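January
Posted by Lok-yiu Liu

The student robotics club got its simulator running on the shared workstation over break, so the first three weeks of the term went to software instead of wiring. I am keeping notes mostly for whoever takes over the sim group next year. Last year's notes were one text file with the install steps in the wrong order.

The project is called Skomeck. It is a two-arm manipulation task in furnished rooms, and our part of it is the reset and logging code. Rodica Dobre wrote the scene loader. Costel Obradović handles the arm controllers. I do the logging, which means I get the bug reports for everything else. Each run loads a room, places the robot, plays an arm trajectory and writes joint angles and wrist camera images to disk. We have 34 rooms that load without errors. Three more load but drop the robot through the floor, and those are parked until Rodica has time to look at the collision meshes.
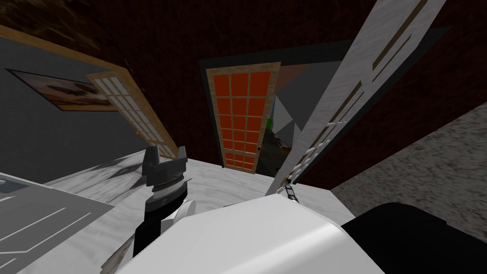 Most of my time this month went into wrist camera orientation. The controller reports the camera pose in the arm base coordinates, the renderer wants world coordinates, and the log should hold both. For a while it held one of them twice. The bug survived because a wrist view is tilted most of the time anyway, and a wrong roll angle doesn't look wrong until you compare it with something vertical. Door frames work well for that. The one around the orange-paned door stands close to upright while the wall to the left runs off on a diagonal, so I can take the frame edges, work out the roll and compare it with the logged value. I now do this by hand on 30 images per batch. Anything more than two degrees off gets rerun.

The second problem was self-view. With both arms raised over a work surface, one arm's casing can take up a large part of the other's camera view. Lai-ching Wan wanted to filter those images out. I argued for keeping them, as the real arms will block each other in the same way and the policy has to cope with it. We settled on a flag in the metadata. The mask comes straight from the renderer's object IDs, so it costs almost nothing to compute. The threshold is set in the config file and defaults to 0.25 of the pixels.

Storage is the next limit. A batch is 300 runs, and the wrist images are most of it. Digby Quinlan has a script that stores every fifth image at full size and the others at half. It works on his machine. On the workstation it fails when the output folder has a space in its name, so don't put a space in the name. I will fix the quoting when the logging branch is merged.

Still open: the gripper command is logged one step late, the random seed is not saved if a run is stopped early, and the reset code doesn't put doors back where they started. Costel has the first one. The other two are mine.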